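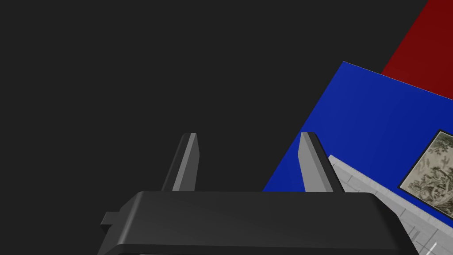 Notebook, sim group, February. Entry by Berwyn Price.

Door task, student build for the Brisodska round. Scene loads from the Morris branch without edits. Seeds 2000 to 2069 are reserved for evaluation; please do not train on them. Everything below is from seed 1143.

Changes since the last entry:
- Gripper close command now ramps over 20 control steps. Previously it was a single step and the contact solver complained.
- Wrist view added to the observation dict. The head view alone loses the fingertips once the forearm comes across.
- Wall colors left at default. Stinano want them randomized — agreed, but after the baseline is logged.

Contact on the lever is still the weak point. The policy gets the right hand to the handle, then the target pose drifts along the lever axis. I suspect the handle frame is defined at the rose and the grasp offset is applied twice. To check: print both transforms at reset.
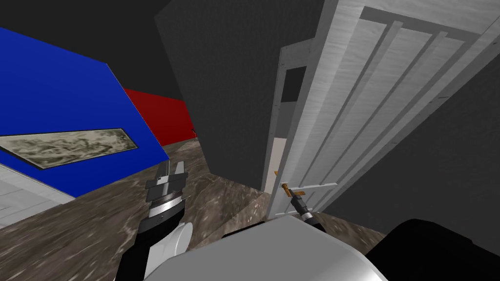 Head view, right gripper at the lever, left gripper open and idle.

Left arm has no role in this task. For now I hold it at a fixed joint target — cheaper than masking it out of the action vector, and the Wuteck loader expects the full vector anyway.

Open: success test reads door angle only. Should also require release of the handle. Whoever picks this up, the check is in the task file, bottom of the reset block.

Sim group notebook | Contact: Berwyn Price | Back to top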